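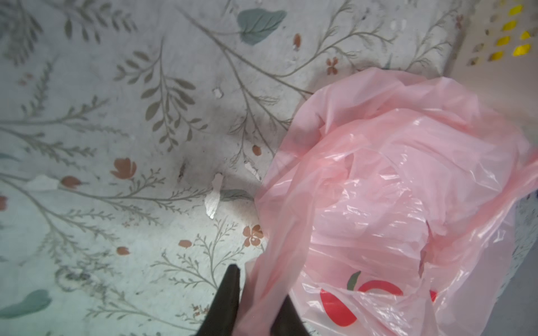

手把手教机器人收塑料袋:从第一次示教到攒够一批能用的数据

最后更新:6/25/26

塑料袋大概是家务示教里最好玩的东西了!杯子、积木、螺丝刀,放在那儿是什么样,夹起来还是什么样。塑料袋可不一样,碰一下就变一个形状,薄、软、反光,还会跟着夹爪跑。我刚开始录的时候被它折腾得够呛,后来越录越上瘾,于是把整套做法写下来,给同样在玩遥操作的朋友参考。

这篇讲的是“把桌上的塑料袋夹起来,放进旁边的容器”这个任务。我用的是 Zanasis 的主从臂套件,夹爪是两指的,腕部带一个小相机,录制软件用 Isley。换别的设备也完全可以照着做,按键和菜单名字对不上的地方自己换一下就好。

一、开始之前

先把主臂和从臂都回到零位,再上电。顺序别反,我有一次先上电后摆臂,从臂“唰”地一下追了过来,吓得我把椅子都推翻了。急停按钮放在不操作的那只手边上,每次开录前按一下试试。

桌布不用特意换成纯色的。印花布、有污渍的布、上面沾着碎纸屑的布,都可以直接录。家里的桌面本来就是这样,模型早点见到这些花花绿绿的东西是好事。我只会拿走会卡住夹爪的硬物,比如钥匙和瓶盖。

腕部相机的检查清单:

- 两根手指的指尖都要出现在画面下缘,少一根都不行;
- 曝光锁定,不要用自动。塑料的高光会让自动曝光忽明忽暗;
- 白平衡也锁定;
- 线缆绕到手臂外侧,用魔术贴扎两道,转腕的时候不能扯。

二、先用手推一遍

没有主臂的朋友可以用拖动示教:在 Isley 里打开“零力模式”,直接握住从臂的小臂推着走。我建议有主臂的也先这样推三四遍,因为手上能感觉到手臂在哪个角度别扭,遥操作的时候就知道该避开哪里了。

推的时候握在腕关节后面,别握夹爪,也别把手伸到腕部相机前面。一路推到袋子上方,停一下,往下,再停一下,记住这个高度。这个高度后面会一直用到。

三、找抓点

抓点选得好,整条示教就顺了一半。按我自己的经验,优先顺序是这样的:

1. 提手或者类似提手的那一圈。它窄,两指一合就能夹实,提起来以后袋身自然往下垂。
2. 翘起来的边角。
3. 袋身中间鼓起的褶子。能夹,但容易只夹到一层,提到一半又滑回去。

别去夹完全贴平在桌面上的那一层!指尖会蹭着桌布走,把布也一起拎起来。真遇到整个袋子都铺平的情况,可以先录一个“拨一下再夹”的动作,从边缘往中间轻轻推,推出褶子再下爪。这个动作特别像人,看回放的时候我每次都很开心。

四、遥操作录制

正式录了!一条完整的示教分成下面几段,中间不要停录制。

接近:从起始位出发,夹爪张到七成左右就够,张得太大反而会把袋子扫开。末端移到抓点正上方,看腕部画面,让抓点落在两指之间。

下探:慢。让提手那一圈穿过两指中间,指尖略低于塑料,但不要戳桌面。感觉到主臂有反馈就往上收一点点。

闭合:一次合到底。新手常犯的毛病是合一下、松一下、再合一下,模型学了以后会在桌边“嚼”袋子,场面十分滑稽,但数据就废了。合上以后保持 1000 毫秒不动,给夹爪力矩一个稳定下来的时间。

提起:先竖直向上,别一边提一边横移。塑料袋会黏着桌布,也会挂住旁边的东西,竖直提最稳。

移动和放下:走到容器上方,高度要让袋子最下面那截也能越过边沿。然后松爪,再往上抬一小段。千万别松了爪就横着走,塑料袋有静电,经常还挂在指尖上。挂住了就原地开合一次,把它抖下去,这一条照样保留,机器人以后也会碰到一样的麻烦。

回位:回到起始位,结束录制,打标签。

五、每条之间怎么换花样

录完一条,把袋子拿回来重新扔。注意是“扔”,别“摆”。人一摆就会不自觉地把提手朝着自己,录上一下午,所有提手都朝同一个方向,训练出来的策略换个角度就不认识了。

我的习惯是每轮换一样东西:这一轮换袋子的颜色,下一轮换容器的位置,再下一轮换灯。半透明的袋子和不透明的袋子都要有,印了图案的也要有,图案被褶子揉变形以后,看起来和摊平时完全是两码事。

我的第一批录了 51 条,训练出来能夹到袋子,但是放不准。接着补了一批,专门录容器在不同位置的情况,效果一下子就上来了。所以别一上来就闷头录 2000 条,先录一小批,训一次,看看它傻在哪里,再针对着补。这样来回几次,比一口气录完有意思多了!

六、哪些要删,哪些要留

要删的:

- 操作者的手进了画面;
- 主臂丢步,从臂位置对不上;
- 录制中途改过曝光;
- 闭合阶段反复开合超过两次。

要留的:

- 第一次没夹到,抬起来重新对准又夹到了;
- 袋子提到一半滑落,重新去夹;
- 袋子带起了一点桌布,放低以后重新提。

后面这几种我都会加一个“恢复”标签。Fothergill 的回放工具可以按标签筛选,还能把腕部画面和关节曲线放在一起拖着看。重点看夹爪开度那条线,应该是一个干净的台阶,如果毛毛躁躁的,回去看看是不是手抖。

七、几个常见的小毛病

夹爪合上了但是袋子没起来:下探不够深。把第二节里记的高度拿出来,再低一点试试。

腕部画面一片白:高光过曝。把灯挪到侧面,或者降一档曝光,别去换袋子。

从臂跟随有延迟:先检查 USB 口是不是和相机接在同一个集线器上。我把两者分开以后,延迟稳定在 22 毫秒,手感完全不一样。

指尖打滑:在指尖内侧贴一层薄硅胶垫。Purberg 那种带细纹的我用着最顺手,贴完要重新标定夹爪零点,别忘了!

录累了就歇一会儿。手一累动作就开始飘,这种飘会原原本本地进到数据里。我现在录完一轮就去倒杯水,回来先空跑一遍,再接着录。

下一篇打算写两条手臂一起撑开袋口,正在录,难度翻倍,乐趣也翻倍。

本站使用 Cookie 记录您的阅读偏好。继续浏览即表示您同意我们的 Cookie 政策。 接受 | 设置

联系我们 | 版权所有,转载请注明出处 | 返回顶部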